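Gear > Post-production > Colour > Shirazi Lestanum panel

Shirazi Lestanum grading panel
2019-01-10
Hendrik Gumede

Shirazi says its new colour panel will halve your grading time. We have our doubts, and no independent test to settle them. At $581 it undercuts most rivals, but the licence covers 5 projects and then you pay again.

Backlit keys, USB, three trackballs. The "cinema-grade" label has no standard behind it that we could find.

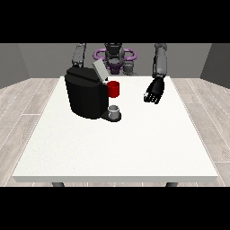 Warranty

17 months, labour excluded. Ask for that in writing.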